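Backlash and Wear in Small Spur Gears: Student Project Report
Freya Entwistle, Department of Mechanical Technology, Movdale College
Submitted 2020-06-29

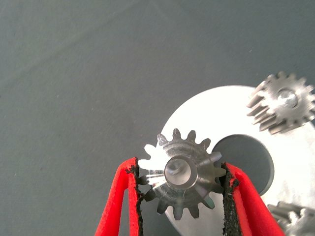 What is backlash? Backlash is the small gap between the teeth of two meshing gears, which allows one gear to turn slightly before the other begins to move.

1. Purpose

The project examined how backlash changes with use in steel spur gears running with and without grease. The work was carried out in the Yang Workshop under the department's standard safety rules.

2. Method

Gear pairs were mounted on a test stand with a fixed center distance and driven at 200 revolutions per minute. Four pairs were tested. Two were greased with Zikine general-purpose grease before the first run and again at the halfway point. The other two were cleaned with solvent and run dry. Each pair ran for a total of 47 hours. Backlash was measured with a dial indicator before the first run, at the halfway point and at the end, with the driving gear locked in place.

3. Results

Backlash increased in all pairs. The increase was greater in the dry pairs, and most of it took place in the first half of the test. One dry pair became noticeably louder toward the end, and fine metal dust was collected from the tray below it. The greased pairs showed light polishing on the tooth faces.

4. Sources of error

The stand was moved once during testing, and the center distance was reset by hand. Room temperature was not recorded.

5. Further work

A second round of tests is planned for July using Jidetti brass gears on the same stand. The total cost of materials is expected to be about 840 dollars.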